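Stiltside Adds Botanical Sheet and Laundry Guide to Bedroom Line

GRALTON, 17 May 2018 - Stiltside today announced the Fillard sheet, a white flat sheet printed with gray foliage and peach-orange flowers.
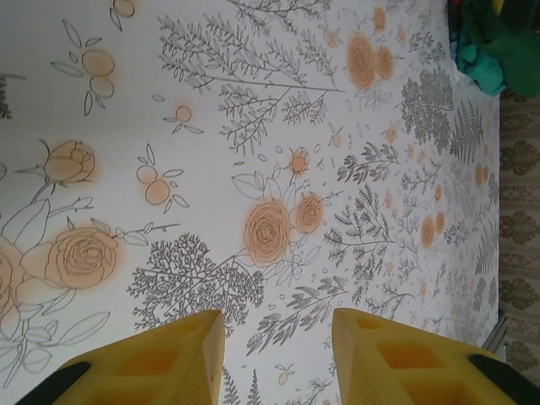

The sheet is sold in 2 sizes and ships from the Gralton warehouse in August. Suggested retail price is $62 for either size.

"Many customers sort and fold on the bed, so we wanted a pattern that dark clothing stands out against," said product manager Eglė Kütt.

A printed folding guide is packed with each sheet. It covers T-shirts, with the shirt spread across the middle of the bed and the basket kept in a far corner.
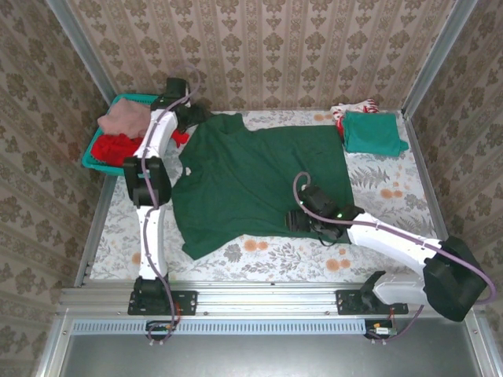 Folded pieces go to the opposite corner - the center stays free for the next garment. Twisted items are pulled straight from both ends before folding.

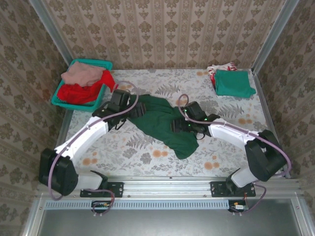 Media contact
Alper Ateş, Stiltside, extension 1336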